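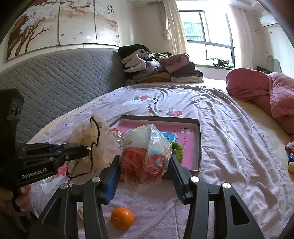 Guðlaug Ásgeirsdóttir asked at the spring meeting whether the grant was going to pay for one evening or for something the town could use again. Most of the money so far has gone to things we can use again, and this report sets out where it went and what is left to do before the summer show.

Work completed since the last report

The launch site has been moved from the boat ramp to the gravel lot at the north end of Prumell Beach. The old site put the crowd too close to the firing line, and the fire marshal would not sign off on it a second time. The new lot is level, has one gate, and can be closed to cars from noon on the day. The marshal has walked it with us and given written approval.

Byun, the display company, has been signed for this year with an option for next year at the same price. The show will run 20 minutes and start at 9:15 p.m. It will be fired from land. We priced a barge and dropped the idea when the towing cost came in.

Parking was the main complaint last year. We now have use of 3 lots outside the beach area, with a shuttle from each one starting at 6 p.m. Cidard is supplying the buses and drivers. The lot behind the middle school holds the most cars and will be the one listed first on the signs.

We mailed a short survey to homes within walking distance of the beach and received 69 back. The most common requests were more restrooms, a clear end time, and earlier notice for people with dogs. All of these are in the plan. Notices will go out in June.

Spending

Deposits to Byun and Cidard are paid. The rope, stakes, and reflective signs have been bought and are stored at the parks building. We have $1,174 left in the site line, which we would like to hold for extra lighting along the path from the gravel lot to Beach Road. We are not asking to move money between lines at this time.

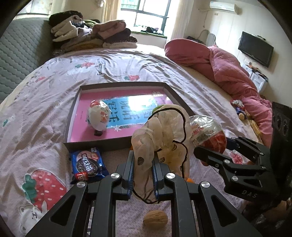

Work still to do

The food vendors are not settled. Bita has confirmed a stand and will bring its own generator. Two other vendors have asked for spaces closer to the water than the marshal allows, and we are waiting to hear if they will take the spots along the road.

The rain date needs a vote from the town board. Byun can hold the following evening for us but wants an answer by the end of May.

We also need a second first aid tent. The county has one to lend, and the request is in.

The next report will come in June with the final site map, the shuttle times, and copies of the paid invoices.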